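The letter from Hatley came in November, on the club's good paper, and Boris Danko read it standing up in the hallway with his coat still on. Then he read it again to his aunt Loredana, who had raised him from the age of seven and who had never, in all those years, learned what a changeup was.

"So they want you to throw for them," she said.

"They want me to come and be looked at, Zia. There's a difference."

"I have looked at you plenty. I could have written and saved them the airfare."

He laughed, because you couldn't help it with Loredana, and he put the letter on top of the fridge, where the important things went. He had pitched eight seasons for the Moltalier club, in a league that played its games between the rail yard and the river and drew a good crowd if the weather was kind and the sausage man turned up. His fastball was nothing much. What he had was a slow, looping curve he'd learned from old Šimek, who had coached the juniors until his knees gave out, and who used to say that a curveball should arrive like a cousin from out of town, a little late and by the wrong door.

Hazel Benavides caught for him. She'd been catching for him since they were teenagers, first in her parents' laneway and later in proper gear, and she knew before he did when his elbow was dropping. He told her about the letter that same night.
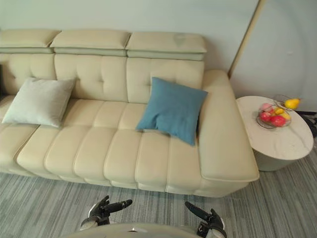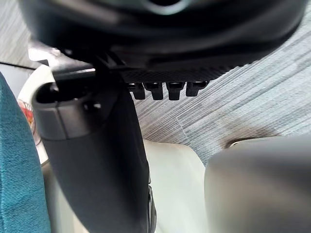
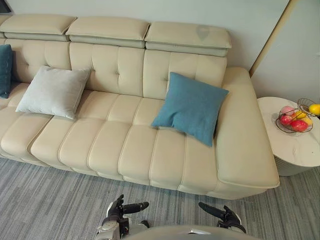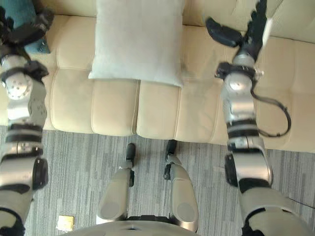
"Hatley," she said, turning the word over. "That's a long way to go to ride the bus."

"It's a tryout. I might be home in a week."

"You won't be home in a week." She said it kindly enough, but she got up and put the kettle on with her back to him, and for a while neither of them had much to say. Out past the window the snow was coming down over the neighbours' fence, soft as anything, and he thought of how the mound at Moltalier would look under it, just a bump in the white that you'd walk right over if you didn't know.

"Eduardo went," she said at last. "Remember? He went over to Flandia for that winter league and he wrote to us about the food."

Boris did remember. Eduardo Macapagal had been the best shortstop any of them had ever played with, and he had written three letters, all of them about soup. In the spring he'd come back thinner and gone to work for his brother-in-law, and if you asked him about it he'd tell you cheerfully that he had hit one ball off the centre field wall in front of 862 people (it had been in the paper, he'd kept the clipping) and that he wouldn't trade it for a house.

"He was happy, though," said Boris. "He is happy."

"I know he is. I'm telling you to go, you big turnip."

So they spent the winter in the school gym, the two of them, with a strip of tape on the floor for a rubber and the badminton ladies glaring at them from the far end. Zuzana Gajdoš, who ran the badminton and feared no one, came over one evening to complain about the noise and stayed to watch. She asked to stand in. Hazel gave her a bat and a helmet that came down over her eyebrows, and Boris, feeling foolish, threw her the slow one.

It went up, and it thought about things, and it dropped. Zuzana swung so hard she sat down.

"Well, that's indecent," she said from the floor. "Do it again!"

He did it again, and then again, until the lights went off on their timer and they had to feel their way to the doors, Zuzana still arguing that she'd had the last one measured. In the parking lot Hazel took the ball out of his glove, looked at the scuffed seams for a moment under the lamp, and put it in her own coat pocket.

"You can have it back when you leave," she said, and went to scrape the ice off her windshield.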